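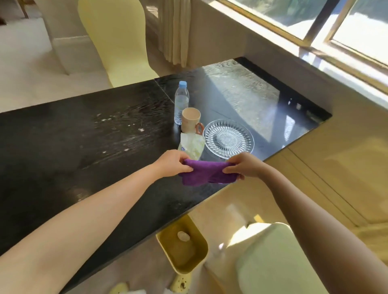 工单标题:擦台面任务,人手示教回放后布总是掉一角
状态:已关闭(保留意见)
提交:Asamoah 现场组
处理:Pirjo Vainio
模块:Clorkesik 示教录制 / Prolel 双臂回放

提交内容

任务是用超细纤维布擦黑色台面,先由人戴着头部相机亲手做,再把手部轨迹映射到双臂上回放。我们一共录了 232 段,训练出来的策略有个固定节目:双手把布捏起来,举到台面前沿外侧,停住,然后左手松开。布垂下去,右手很敬业地继续擦空气,擦满整套动作后报告“任务完成”。

日志里没有任何报错。我们觉得报个错至少显得有诚意。

附:软件为上周更新的版本,标定文件没动过。台面上有水瓶、杯子、一小包东西和一个玻璃盘,按任务书要求不清空,绕着擦。

第一次回复(Pirjo)

收到。先做三件事:
1. 把左手夹爪开合曲线导出来,原始的和映射后的各一份。
2. 确认示教时有没有勾选“自动平滑”。
3. 不要再重启控制柜。前一张工单里你们重启了很多次,它每次都以同样的姿势把布丢掉,我认为它的态度已经表达清楚了。

现场回复

曲线已上传。自动平滑是开着的,默认就是开着的。控制柜在看到第 3 条之前又重启了一次,结果同上。

第二次回复(Pirjo)

看了曲线,左手的问题比较明白。人捏布的时候,拇指和食指的距离本来就很小,布一折叠,手指又被布挡住一部分,手部追踪就开始猜。猜出来的开合值在阈值上下来回跳,平滑之后变成一条缓坡,回放端把缓坡理解为“慢慢松手”。于是它慢慢松手了。从服从命令的角度看,挑不出毛病。

右手没掉,是因为示教的人右手四指扣在布的上沿,拇指收在下面,追踪点虽然也被挡,但整个手型更像“握”,分类器比较有把握。左手只是捏着,分类器就不好说了。

处理办法:
一、关闭自动平滑,改为滞回阈值,闭合之后要连续 165 毫秒低于松开条件才算松开。
二、示教时左手也改成扣住布沿,别用指尖拈。我知道正常人擦桌子不会去想自己怎么拿布,请这几天稍微不正常一点。
三、重新检查数据里“布悬在台面前沿外”的片段。很多段是从这个姿势开始录的,策略学到的起手式就是先在台外面举着。起点要录在布已经接触台面的时候,或者把下落接触那一段完整录进去,不能切在半空。

现场回复

第一条已改。第二条示教员表示理解,并问能不能申请手腕津贴。第三条查过了,有 313 个切片的起点在半空,切片脚本按“双手进入视野”来切,没有管布在哪儿。脚本是谁写的我们查了一下提交记录,决定不在这张单子里讨论。

顺便报一个新问题:改完以后布不掉了,开始推杯子。

第三次回复(Pirjo)

恭喜,推杯子说明它终于碰到台面了。

请确认杯把朝向。示教数据里杯把如果总朝右,策略会把杯子左侧当成安全边,换个方向它就拿手腕去蹭杯把。另外那个玻璃盘是透明的,带放射状棱纹,太阳一照,深度图上基本就是一个洞。机器人绕开洞的意愿不强,它觉得那里什么都没有。

建议:
- 杯把朝向每十段换一次。
- 玻璃盘先用遥操作单独补录,不走人手映射。遥操作时操作员看得到力反馈,碰到盘沿会自己收。
- 窗帘拉上录一半,拉开录一半。台面靠窗那边亮得能反光,白天全开着录,晚上策略就不认识这张台子了。
- 台面上的白色灰点别提前擦干净。它是来擦灰的,总得给它留点。

现场回复

遥操作补录已经做了。操作员反映主手的左腕有延迟,转到内侧会卡一下。我们按 Grusasetti 手册查到“请检查线缆”,检查了,线缆在。

第四次回复(Pirjo)

线缆在是好消息。请再看看它是不是插在左边。

现场回复

插在右边。已更正。请不要把这一条写进月报。

结果记录

2020年9月8日复测。新数据集共 1,892 段,含人手示教和遥操作两部分,旧的半空起手切片全部剔除。回放时左手全程没有松开,杯子没有再被推动。玻璃盘被碰了一次,位移很小,操作员坚持说那是盘子自己的问题。

台面接缝处仍然有一道没擦到。查了示教视频,人也没擦到。策略忠实还原了示教员对接缝的一贯忽视,按现行验收标准算通过。

遗留事项
- 布折叠后朝下那一角会拖到前沿外面,收尾时偶尔挂住,另开工单。
- 滞回参数目前写死在配置里,换厚布需要重调。
- “任务完成”的判定条件要加上接触检测。擦空气也能完成任务这件事,现场已有两位同事表示羡慕。

关闭人:Pirjo Vainio
关闭备注:一月之前不接受以“它又在举着布发呆”为标题的新工单,请附曲线。

现场补充(关闭后追加)

曲线附上了。它又在举着布发呆。这次是急停没松。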